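Worano bench cell: progress report to the Dulamside Fund
16 Oct 2019
Prepared by Sawsan Hijazi, cell upkeep and setup

We are at the end of the second stretch of the grant, and I'm pleased to say the cell is in better shape than at any point since we switched it on. The last report closed with the arm dropping out of calibration and a gripper we didn't fully trust. Both of those have had most of our attention since August, so most of this report is upkeep. 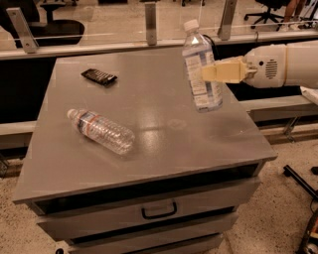 First, the numbers you asked for. Between the last report and this one the arm made 2,283 pick attempts that we logged from start to finish. Of those, 1,620 ended with the item set down inside the target area without anyone stepping in. That is well up on last time, and the better half of it came after the gripper work. The failures are not spread evenly. Bottles lying on their side still cause far more trouble than bottles standing up, and small flat things in dark, shiny wrappers are the worst of all, partly because the depth reading on them is so patchy.

Gripper

The old finger pads had worn smooth toward the tips, and one finger was sitting a hair lower than the other. You could not tell by eye. Ilze Baranauskienė found it by closing the gripper on a strip of carbon paper and looking at the mark it left, and I wish we had tried that in the spring! We now do the carbon paper check every morning before the first run. It takes two minutes and the strips go in the logbook.

The new pads are flat and rectangular like the old ones but a little softer. Thin plastic bottles were the real test. With the old force setting an empty one would buckle and then pop back out of the grip halfway through the lift. We brought the closing force down in small steps until the empties held their shape, then went back and checked that a full bottle still didn't slide. There is a narrow band where both are happy, and we are sitting in the middle of it. Pads get swapped every 400 grips whether they look tired or not.

Wrist and forearm

The knocking noise we reported was a loose fastener inside the wrist cover, so no bearing had to be ordered – a very good afternoon. While the cover was off we cleaned out the dust and marked every screw with a paint line, so a glance will show if one has started to turn. We also rerouted the sensor cable with a bit more slack. It had been pulling tight at the far end of the wrist's turn, which explains the dropouts in the August logs.

Calibration

We used to recalibrate when something looked off. Now it is done at the start of each working week and again after any bump or any move of the work surface. The surface is the top of a drawer cabinet on casters, which is handy for getting behind the cell and terrible for keeping a fixed height and angle. Ilze has put tape marks on the carpet and written a short sheet on where the cabinet goes and how to check it. A full calibration used to eat up a morning. With the new Cureck routine it is done in the time it takes to drink a coffee.

Glare on the top is still a nuisance. The overhead lights leave a long pale streak across the gray, and the vision software sometimes reads its edge as the edge of an object. We tried a matte cloth, but it wrinkled and the bottles rolled differently on it, so it came off again. A diffuser for the lights is the next thing to try.

Spending

The pads, cable and fasteners came to 700 in total, all from the parts line. The spare gripper from Tymoshchuk has been ordered but not invoiced, and will show up in the next report. Nothing has been moved between budget lines.

What comes next

The diffuser goes up first, followed by a week of runs with nothing but bottles on their sides, with and without labels, at as many angles as we can manage. Once the spare gripper arrives we will set it up the same way as the one in use and run the two in turn, so that a worn part no longer stops the work for days.

One request. The upkeep log is still on paper, and we would like to use part of the training line to get it into a form that you can read at your end too. Ilze has a draft layout ready and is very keen to show it. If the change is fine with you, a short note by reply is enough and we will start on it right away.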